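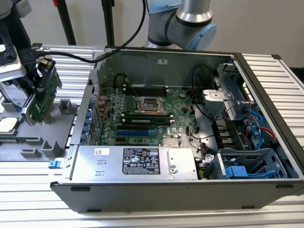

Desktop tower bench check - Grerham refurbishing room

Used for every tower that comes through on the Gimgate lot. Please fill in the comments as you go, even when everything is fine, and even when you are in a hurry. A line of plain words has saved us more than once.

Unit: 765
Checked by: Ju-won Oh
Month: June
Start: 8 in the morning

Before opening the case

1. Power cord out of the wall and off the bench. OK
Comment: Unplugged it myself and hung the cord on the hook by the door. I held the power button down for a few seconds too, as I always do.

2. Wrist strap on and clipped to bare metal. OK
Comment: The old strap has finally gone to pieces, so I took the spare from the Bastitz drawer. We should order another before the next lot comes in - the spare is a bit tight for anyone with bigger wrists than mine.

3. Tower on its side, open side up, steady on the slotted table. OK
Comment: Sits nicely. I like a tower lying down for this work, it is so much kinder to the back, and you can see into the lower corners without a flashlight.

Inside the case

4. Processor socket. NOTE
Comment: There is no processor in this one. Please nobody lean a hand, a sleeve or a screwdriver on the middle of the board while the socket is bare. If it is staying open past lunch, put a plastic cover over it. There is a little box of them on the Yeom shelf.

5. Memory. OK
Comment: Green module in the slot below the socket, white latches at the ends. I pressed gently on both sides and felt no movement. The black slots above the socket got a quick look for dust and a puff of air.

6. Expansion slots and rear brackets. OPEN
Comment: The green card goes in before the side panel goes back on. Line the metal bracket up with the rear of the case first and only then press down, and do check that the blue latch for that slot has closed again afterward. I have seen a bracket sit proud by a hair and the card work itself up on the drive over to Grerham, which makes for a sad phone call.

7. Chipset heatsink. OK
Comment: Fins brushed out with the soft brush. Please don't use the stiff one, it sheds.

8. Power supply. OK
Comment: The label is on the top face, so there is no need to shift anything to copy down the ratings. The supply itself stays shut, always. If one smells burnt or rattles, it goes in the red bin whole and you come and find me.

9. Drive cage and data cables. NOTE
Comment: The red and blue SATA cables curl down toward the drive bay. Nothing wrong with that, but tuck them in before closing up so they don't get pinched under the panel. Same with the black cables looping over toward the cage.

10. Drive bay. OK
Comment: Blue handle moves freely. I slid it twice to be sure, and once more for the pleasure of it.

Closing up

11. Loose screws and small parts accounted for. OPEN
Comment: Waiting on item 6. My screws are in the lidded tin with the unit number on it, so please leave the tin where it is.

12. Side panel on, unit number copied to the shelf sheet. OPEN
Comment: I will come back to this after the card is in. If I have gone home by then, whoever closes it should put their name next to mine and send it on to shelf 6.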